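Small boxes, orderly rooms: Truka's approach to shared refreshments

Reading time: 2 min

April 7, 2018
By Sayaka Nakajima

Print this article
E-mail this article

The tea and coffee point is often the least considered part of a shared office. At Truka, which manages 200 desks, the head of office services has made its upkeep a formal duty.

"Visitors form an opinion of us while they wait for the kettle," she said. "Loose packets on a worktop suggest that other matters have been left loose as well."

Under the arrangement, single-serving sticks of coffee are kept in wooden boxes with hinged lids. Each kitchen has been allotted 2 boxes, one for coffee and one for tea.

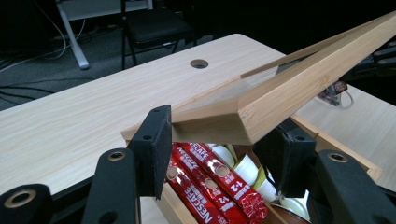

"We ask that the sticks be laid side by side and all the same way," she said. "A person should be able to take one without disturbing the others. The lid is then closed, and we do insist on that."

She acknowledged that the former system, an open tray by the sink, had its supporters. Sugar remains under discussion, as the packets in present use are too wide to lie flat beside the coffee.

The boxes are wiped out and refilled every morning before the reception desk opens. The arrangement will be extended to the Sundo building in May.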